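Subject: Re: [grippers] Jaltia handheld pair – worth it for a small lab?

Replying on-list, as two other people wrote to me off-list with much the same questions.

> We have a quote from Jaltia for one pair of the handheld grippers, with
> marker plates and the recording software. We would be using them for
> tabletop tasks only. Before we sign I'd like to hear from anyone who has
> had a pair for more than a week or two. In particular:
> how bad are the cables, do the plates stay put, and is the
> software any use without the support plan? We also looked at
> the Remell kit, which costs less, but it comes with one gripper and
> you buy the second separately.

We have had our pair since September and have logged 512 takes with them, nearly all two-handed and nearly all on a table. I'll go through your points in order.

Cables. There is one out of the back of each gripper, and they are long enough for a table but not for walking around a room. The first few days they annoyed everyone. What works for us is to let the cable run back over the hand and along the forearm with some slack at the wrist. If you pull it tight, you feel it each time you turn your hand over. Long sleeves help a bit. I would not tape the cable to the skin; we tried it and people stopped volunteering.

Plates. The triangular plates screw on from the top. Ours have stayed put, with one exception: the left one worked loose after a drop onto the floor. It was still attached, but the tracking was off by enough to spoil 6 takes before we noticed. Since then we do a short check take at the start of each session and compare it with the last good one. Jaltia sent a new set of screws without arguing. They did not send a new plate, and we haven't needed one.

Fingers. The flat fingers that come with the kit are fine for boxes and blocks. With thin things they are less forgiving. If the sticks or pens stand close together you tend to bump the neighbor on the way in, so plan on extra practice takes. There is a narrower set in the price list, but I haven't used it and can't tell you if it's worth the money.

Software. It records and exports without the support plan. What you lose is the batch cleanup tool, and you will miss it. We went without for the first 232 takes and trimmed them all by hand, then gave in and paid. If you have a student who writes decent scripts you could probably skip it. The export format is documented, though the page on time stamps is out of date – ask them for the newer one.

Tracking. This depends more on your room than on the grippers. Plain surfaces and steady light made the biggest difference for us. We now work on a white board laid over the table, with black curtains at the sides.
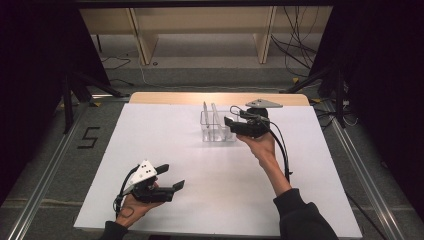

Clear plastic was the other thing I was asked about off-list. The grippers themselves don't care, but new users misjudge where the wall of a clear container is and come in too low. We have them do a few slow passes first. After that the failure rate is close to what we get with solid boxes.

On Remell: we borrowed theirs through the Mirosdale group for a short trial. It is lighter and the trigger is softer, which I liked. Once you add the second gripper the gap in price gets small, so compare totals, not the headline number. I'd still call it the better choice for anyone doing one-handed work.

One last item on the quote. Ours had a line for "setup and calibration" at 953, and we had it removed because we did the calibration ourselves from the manual in an afternoon. Check if yours has the same line. We ordered through Rahman, and they took it off when asked. Delivery was slower than promised, and the case arrived with a broken latch that they replaced.

I can share our check-take procedure if that's of use. It's a page and a half of text.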